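Subject: Re: [workshop-tables] Oil or hard wax for a table that is used every day?

On Friday a list member wrote:

> Hello all,
> We have a long table in our shared room, light wood, and
> it was sanded back in January. It gets used for everything,
> from soldering to lunch. The people at Hauser told me to use
> a hard wax oil, but a friend says plain oil is easier to
> repair later. I don't want varnish, we had it before and it
> peeled. How many coats do you put, and how long do you really
> wait? The can says eight hours and I don't believe it.
> Also, is it worth paying for the Fikmont one?

Hello,

I have been reading this list for a long time and I write seldom, so excuse me if part of this was already said. I finished four tables in the last few years, two with plain oil and two with hard wax oil, and I made enough mistakes to have an opinion.

First about the choice. Your friend is right that plain oil is easier to repair. You sand the bad place a little, you put oil with a cloth, you wait, and after a week you cannot find where it was. With hard wax oil the repaired place is often a little more shiny than the rest, and you see it in the evening when the light comes from the side. But plain oil needs to be renewed much more often. My kitchen table with plain oil asks for it every four months. The one with hard wax oil I touched one time in two years.

For a room where people solder and also eat, I would take the hard wax. A cup of coffee that stays one night leaves a ring on plain oil, and in a shared room there is always such a cup.

About the Fikmont: I used it on one table and the Plasico on another. The Fikmont smells less and it spreads more easily with a pad. The Plasico is thicker and you must work in small areas, or it begins to pull before you are finished. After one year I do not see any difference between the two tables. I paid 84 for the Fikmont can and I still have a third of it, so it is not so terrible for the wallet. Write the month of opening on the lid, it helps.

Now the sanding, which for me is more important than the brand. I stop at 120 grit before hard wax oil. The first time I went up to 240, very proud of how smooth it was, and the oil stayed on the surface like on glass. It was sticky for days. I had to take it all off again and that was a whole weekend.

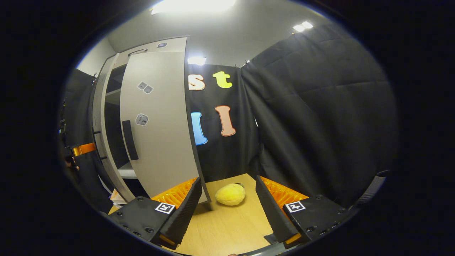

Between the last two sandings I wipe the wood with a damp cloth and let it dry until the next morning. The fibers stand up, and then you cut them with the last paper, by hand, with almost no pressure. If you skip this step, the fibers will stand up later, the first time somebody cleans the table with water, and it will feel like a cat's tongue.

Two thin coats are enough. I know that some people on this list put three or four, and I tried it also, but the third coat only made the surface softer for me. Thin means really thin — if you can see a wet edge after ten minutes, there is too much, and you should take it off with a clean cotton rag. Lay the used rags flat outside to dry, or put them in a metal bucket with water. Please don't throw them in a pile in the corner, they can catch fire by themselves.

I don't believe in the eight hours either. In a warm room with an open window I wait one full day between coats. In winter I wait two. Then I let people use the table carefully after three days, with no hot things and no wet things, and I wait two weeks before I let them do what they want. I put a sheet of cardboard for the soldering corner and I change it when it looks bad. No oil will protect you from a hot iron.

One question from my side. There was a discussion here in the spring about the white pads from Pemberg, and someone wrote that they leave small scratches when the second coat is rubbed in. I bought a box of them before I saw the message. Did somebody try them on ash or maple? I have a small bench waiting, and I would like to start it before the heating goes off.

Greetings to all, and good luck with the table. If you decide for plain oil after all, write how it looks after the summer.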